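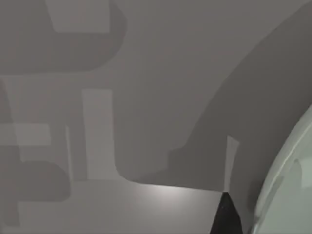

Plirero Household Water Readings

README for the Sidmont and Tasthorpe release

Contents

This release holds hourly cold water meter readings from private homes in two towns, Sidmont and Tasthorpe, together with a short survey of each home and a table of known faults. It was put together for work on leak detection and on the daily pattern of household demand. There are 1000 homes in total. Each home was read for 26 weeks, starting in July.

Files

readings.csv — one row per meter per hour. Columns are home_id, hour, liters, status.
homes.csv — one row per home. Columns are home_id, town, dwelling_type, occupants, garden, meter_model_code.
faults.csv — one row per known fault. Columns are home_id, start_hour, end_hour, fault_code, note.
codes.txt — plain list of status and fault codes with their meanings.

All files are UTF-8 with Unix line endings. The field separator is a comma and the decimal mark is a period. Empty fields mean the value was not collected. Zero means zero.

Time

The hour column counts from the first reading of the release and starts at 0. It runs in standard time throughout and does not shift when clocks change. If you need local clock time you must apply the shift yourself. An hour labeled 5 covers water drawn from the start of hour 5 up to the start of hour 6.

Collection

Readings were sent by radio from the meter to a street unit and passed on once a day. Meters in Sidmont report in steps of one liter. Meters in Tasthorpe report in steps of ten liters, so low overnight flow there appears as a run of zeros followed by a single 10. Do not compare minimum night flow between the two towns without smoothing first.

The survey was done by mail, with phone follow-up by Lise Simard and Réjean Bouchard. Occupants is the number given by the household on the form. It was not updated when people moved in or out.

Processing

Raw counter values were differenced to give liters per hour. Negative differences were set to empty and given status R (counter reset). Gaps of a single hour were filled by splitting the next difference evenly, and both rows carry status F. Longer gaps were left empty with status G. No outliers were removed. Some very large values are real — filling a pool, for example — and faults.csv should be checked before any are dropped.

Konrad Krawczyk wrote the differencing step. An earlier version rounded filled values down, which lost up to one liter per gap. This was fixed before the present release, but copies of the old readings.csv are still in circulation. The old file has no F status at all, so it is easy to spot.

Known problems

31 homes in Tasthorpe share a street unit on Gough Lane that was offline for 13 days. Their rows for that period are status G.
The garden field was misread on some early forms as asking about shared green space. Treat it as weak for apartments.
Fault end times come from repair slips and may be late by several hours. Start times were set by hand from the readings by Annick Ouellet.
A fault that was never reported will not be in faults.csv. Absence from that table should not be used as a clean label.

Splits

No official train and test split is given. We suggest splitting by home. Splitting by hour puts the same household on both sides and gives scores that are too high.

Privacy

Names, addresses and account numbers were removed before the files reached us. Home IDs were assigned at random and do not match any billing ID. Users must not try to identify a household, and must not join this release to other records at street level.

Use and contact

Free for research and teaching. Commercial use needs written permission. Please cite as Plirero Household Water Readings and give the release name. Corrections go to Eustaquio Tlapale, who maintains the files. Include the home_id and the hour range with any report.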